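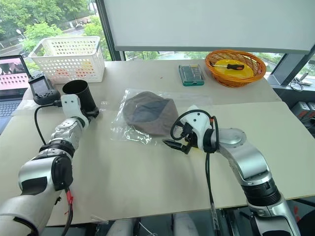 Ticket 494: Shared calendar shows bookings one hour late

Status: Resolved
Opened by: Eimear Buckley, Vasstead office
Product: Ekura calendar server
Priority: 3

Reported problem

Room bookings made in the Vasstead office appear one hour late when opened from Grellorville. Bookings made in Grellorville look right at both sites. All-day entries are not affected. The fault was first noticed on a repeating booking set up in May, but new single bookings show it as well.

Checks made

Clock on the calendar server compared with the time source. No drift.

Time zone on the reporter's computer: correct. Daylight saving box ticked. Signed out and back in, no change.

Same booking opened in the web view and in the desktop program. The web view shows the right time at Vasstead. The desktop program also shows the right time at Vasstead. Both are an hour out at Grellorville, so the fault is in the stored entry and not in the display.

Entry exported to a text file. Start time is written without a zone name and with a fixed offset of zero. An entry made at Grellorville was exported for comparison and carries the full zone name.

Cause

Site profile for Vasstead was missing its default zone. The field was blank after the move to the Scanlon mail host. With the field blank, Ekura writes the fixed offset and ignores summer time. Vasstead computers were reading the same blank profile, which cancelled the error locally and hid it from the people making the bookings.

Fix

1. Site profile opened in the admin page and default zone set to match Grellorville.
2. Calendar service restarted. Out for 20 seconds.
3. Repair job run against the Vasstead mailboxes in test mode first. 800 entries listed for change.
4. List checked against the export. Past entries left out of the live run.
5. Live run completed on Saturday, October 12, 2024. No errors in the log.

Result

Test booking made at Vasstead, opened at Grellorville: correct. Repeating booking from May: correct for all future dates. Reporter has confirmed.

Notes

Phones keep a local copy and may show the old time until the account is refreshed. Remove the calendar account and add it again if a pull-down refresh does not clear it. Do not edit the booking by hand on the phone, as this writes the old offset back to the server.

Profile export for the other sites requested under a separate ticket.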